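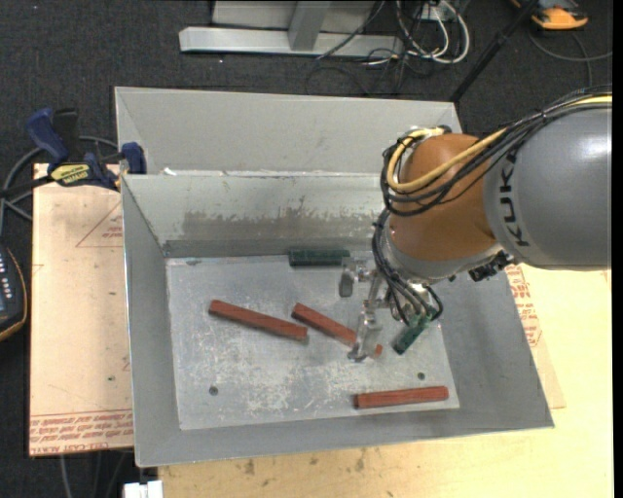
The KUKA over its bin of red and green blocks, my favorite stop of the day.

October, past nine in the evening

My feet are sore and I have eaten nothing since lunch but two cookies and a very weak coffee, but I want to get this down before it all runs together in my head, the way the flower show did last spring. I finally went to the open day at Markoris! I have driven past that building for 7 years, always wondering what went on behind the long windows, and when the flyer turned up at the library I stuck it on the fridge and told myself that this time I would really go.

It took me 40 minutes to get there, what with the roadwork by the bridge, and then I parked on the wrong side and walked the whole way around the fence before finding the door. They gave me a sticker to wear and a folded map (which I still have, it's in my coat) and let us wander. I had pictured something like a hospital, all white and hushed. It was much more like my father's garage, if my father had owned robots. Cables along the carpet, clamps, bits of board with printing on them, things set down wherever somebody had last needed them. I felt at home right away.

The first room was all talk and slides. A young woman explained a project they call Brundomel, and I followed her nicely for a while and then lost the thread somewhere in the part about planning a path. What I did hang on to is that the arm has to decide for itself which block to go after. Put that way it sounds like nothing, and I suppose I do it every time I reach into the silverware drawer. But then she asked us to think about how we know which fork is on top, and I have been thinking about it ever since, including all the way home.

Then came the bin. It is a plain gray metal thing with sloping sides, scuffed up inside like an old roasting pan, sitting on a wooden top, and there were long narrow blocks in it, the red ones a sort of brick color and the green ones very dark. The arm leans in from the side with a great bundle of black cables looped over it and one pale yellow hose running along with them. It is bigger than I expected, and rounder too. I had thought it would be all corners. The joint near the wrist is a lovely burnt orange, the color of the kitchen tile we had in the old house. And then down at the end of all that bulk are these small silver fingers, no more than you would want for picking up a pencil.

I stood there far longer than was polite. One of the green blocks had got itself right up against the far wall, and I asked the man at the desk whether that made it harder. He lit up and said yes, the walls are a terrible nuisance, because the fingers need somewhere to go on both sides. He said they had done 2,000 picks since the summer and were hoping to get to 3,000 before the snow. I asked what happens when it misses. He said it tries again, and that they learn more from a miss anyway. I liked him very much. He never once made me feel I had asked something silly, and I am sure I did.

A little boy beside me wanted to know if it ever got bored. His mother shushed him, but I thought it was a fair thing to ask.

Afterward there was a second demonstration down the hall, by visitors from Zedolbridge, something to do with sorting parcels. It was very fast and very loud and I didn't warm to it at all. I gave it five minutes and went back to the bin. I also missed the Aoki talk, which was at two, and I had read the map as three. I'm cross about that, as it was the one on robots that help with folding, and if anything in this house could use a robot it's the sheets.

The cookies were oatmeal. The coffee I have already mentioned.

I did buy a pencil with their name on it, and picked up a form for the mailing list, and tomorrow I must fill it in and find a stamp. They hold another open day in the spring. I would like to take my sister if her knee is better by then, though she'll say she isn't interested and then ask more questions than anybody.

While I was putting away the dishes tonight I caught myself looking at the spoons and working out which one I'd go for first, and from which side. I took the big one, and knocked two others on the floor. Must remember to call about the gutters in the morning.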